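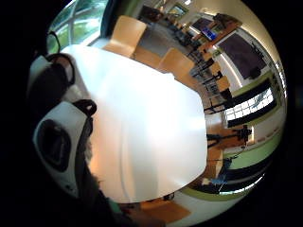 How to Keep Loose Tea Fresh All the Way to the Last Spoonful

I buy too much tea. There, I said it! Last August I came home from Skenondale with 500 grams of a smoky black tea from a shop called Gurnimis, and by the time I got to the bottom of it the stuff tasted like warm cardboard. So I changed how I store it, and I've been really happy with the results.

First, the enemies: air, light, heat, damp and smells. Tea soaks up smells like a sponge (ask me about the cumin Darjeeling). If your tea shelf is over the stove or next to the spices, move it before you do anything else. Mine now lives in a hall cupboard and it's a little silly walking out there every morning, but the tea is so much better!

Split it up the day you get it. I put enough for 2 weeks in a small tin that I open every day, and the rest goes in a bigger tin that I leave alone. Fill the big one right up to the top, and tap it on the counter a few times so the leaves settle. Don't squash them down with a spoon, you'll end up with dust.

What about the bag it came in? If it's foil-lined with a good zip, squeeze the air out, fold the top over twice and put a clip on it. You can drop the whole thing inside a tin, too. If it's plain paper, tip the tea out that same day. I do cut off the front and tape it to the tin, partly for the brewing notes and partly because I like looking at them. 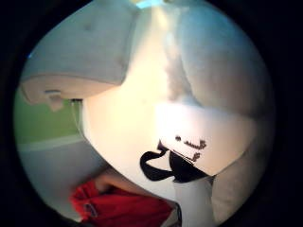 A little black pot printed on white. I'm a sucker for this kind of thing.

Now the tins. I use the Vasseur ones with the inner lid, but any tin that closes snugly will do. Wash a new one, dry it, then leave it open overnight. If it held coffee before, give it to someone who drinks coffee. I tried baking soda, lemon and a sunny windowsill, and my green tea still tasted like espresso.

Write the date you opened it on a bit of masking tape. Black tea is good for 12 months with me, oolong close to that, and green I try to finish a lot sooner. Skip the fridge for anything you open daily, as cold leaves pick up moisture every time the lid comes off.

Next up I want to try the clay jars from Purkum, which cost more than I'd like. If you've got one, tell me whether the lid fits tightly!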